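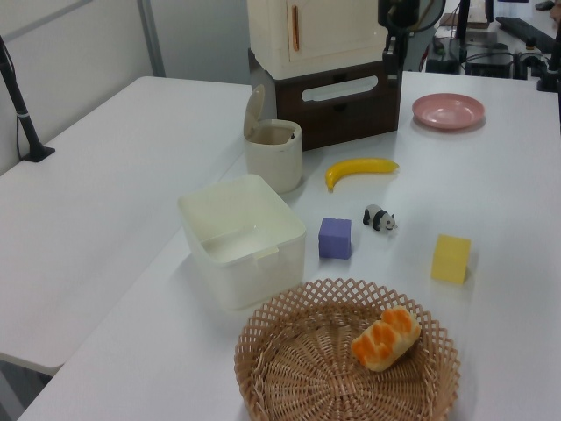
Traian Husar says the bench knew by halftime. Katen was down 11, the Hestitwood gym was louder than he had ever heard it, and everyone in the huddle was grinning anyway. "We were getting the shots," he says. "They just weren't dropping yet."

They dropped. Katen opened the second half with four straight threes, two of them from sophomore guard Ville Salminen, and what had looked like a polite exit from the conference tournament became the best college basketball game I watched all winter.

Salminen finished with 31 points, a career high, and played all but a minute of it. He has now started 4 games at the point - he spent most of December behind a senior - and he already runs the pick-and-roll like somebody who has been doing it for years. Watch his eyes on the pass to the corner. He never looks there!

The building holds 2288 and it was full, with 431 of those seats taken by Katen fans who rode the buses down from Nimri. They stood the whole night.

Lenora is next, and Lenora is big, deep and rested. Katen will need Husar to stay out of foul trouble and somebody other than Salminen to score late. I can't wait. Tip-off is at 7 p.m., and the buses leave Nimri at noon.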